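Warkitz Draw Records: Data Card

Summary

Warkitz Draw Records is a structured table of results, prize tiers and published rules for subscription lotteries and raffles operated under the Warkitz name. It was compiled by Darius Buzatu for use in teaching and in the study of how prize information is presented to players. The current release covers 222 draws across 3 game formats.

The collection contains no information about individual players. It does not record ticket purchases, account activity or the names of winners, even where an operator chose to publish them.

Contents

The release consists of 2 tables and a short file of notes. The first table, draws, holds one row for each draw. The second, tiers, holds one row for each prize tier within a draw and is joined to the first by the draw_id field.

Fields in the draws table:

draw_id: a text key, unique within the release
format: one of "subscription", "raffle" or "instant"
operator: the trading name shown on the results page
draw_month: the month in which the draw was held
entry_price: the price of a single entry, in the currency shown to the player
rules_version: the label of the rules in force when entries closed

Fields in the tiers table:

draw_id: matches the key in draws
tier_rank: 1 is the highest tier
prize_type: "cash", "goods" or "credit"
prize_text: the wording of the prize as published
winners_declared: left blank where the operator gave no count

Goods prizes

Raffle tiers often consist of goods, and operators describe them with varying care. The prize_text field therefore keeps the published wording in full, including spelling errors. No cash value has been assigned to a goods prize unless the operator stated one — estimates by third parties were excluded. Bags, small appliances and vouchers are the most common entries under this heading. 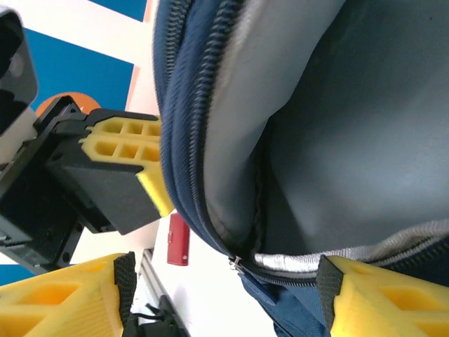
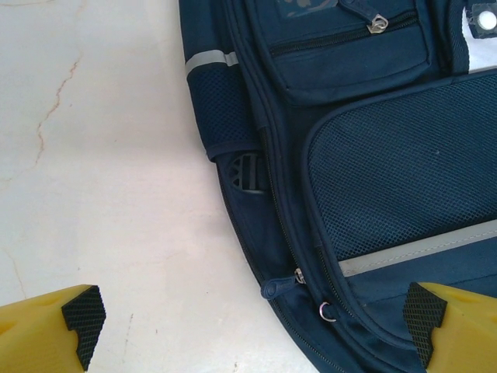

Navy blue backpack

Where a tier offered a choice between goods and cash, two rows were entered with the same tier_rank, and the notes file lists the affected draws. Users who total prizes by draw should remove one row of each pair first.

Sources and method

Results were transcribed by hand from the public results pages of Foden and Maes, the two operators included in this release. Each row was then compared with the rules document in force at the time. Where the results page and the rules disagreed, the results page was followed and the difference was written to the notes file.

A random selection of rows was entered a second time, without reference to the first entry. Differences were settled by returning to the source page.

Known limitations

Results pages for 10 draws were withdrawn before transcription was complete. These draws appear in the draws table but have no rows in tiers. Entry prices do not reflect promotional discounts or free entries. The "instant" format is thinly covered and should not be used for comparisons between operators.

The records do not support the prediction of future draws and must not be presented to players as an aid to selection.

Access and corrections

The tables are distributed through the Clernelent archive as comma-separated text in UTF-8 encoding. Redistribution is permitted with attribution to the compiler. Corrections should quote the draw_id and the wording of the source page. Accepted corrections are included in the next release, which is planned for May.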